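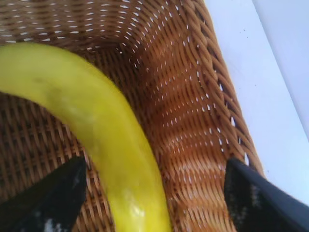 Slide 2. Ripening rooms: what the controller does

Speaker notes, Dénes Bárány, Skumbridge cold chain day, Nov 20, 2021

Start with the fruit's own chemistry. Bananas ship green at 13 to 14 degrees Celsius. Below 13 the peel suffers chilling injury: the latex in the skin oxidizes and the color goes dull gray-yellow. The damage does not show until the fruit ripens, so the room operator gets blamed for what happened on the truck.

Ethylene triggers ripening. Typical dose is 100 to 150 ppm for 24 hours with the doors shut. After that the fruit makes its own and the added gas has no further use. Ask who in the room still doses for 48 hours. Wait for hands.

Slide 3. Heat load

Respiration peaks shortly after the gas is vented. Pulp temperature can climb several degrees above air temperature if air is not forced through the boxes. Point to the lag between the two curves on the Deák room. The air sensor looks fine the whole time. Control on pulp probes, two per pallet row minimum, one of them in the middle box.

Do not read out the table. Say only that the Vultier fans were resized after the first season and that the pressure drop across the pallets was the number that mattered.

Slide 4. Carbon dioxide

Above 1 percent, CO2 slows the ethylene response and softens the pulp before the color turns. Vent for 20 minutes every 12 hours, starting at hour 24. The Prumudska site vented on a timer that had been set to the wrong clock for almost 400 days. Color was uneven by half a stage across the room. (Short pause. Someone will ask about scrubbers. Answer: not covered today, see me at the break.)

Slide 5. Color stages

The seven-stage chart is the common language between the room and the store. Stage 1 is all green, 4 is more yellow than green, 5 is yellow with green tips, 6 is full yellow, 7 has brown flecks. Most stores order 3.5 to 4.5. Grade under the same lamp every time. Warm lamps push a 4 toward a 5.

Slide 6. Humidity

90 to 95 percent during gassing, 85 after color break. Too dry and the scars darken. Too wet and the peel splits at stage 5. Check the wick on any wet bulb sensor before arguing with the reading.

Slide 7. Questions

If time is short, skip slide 6 and go straight to the logging template. Copies are on the table by the door. Repeat each question into the microphone before answering it.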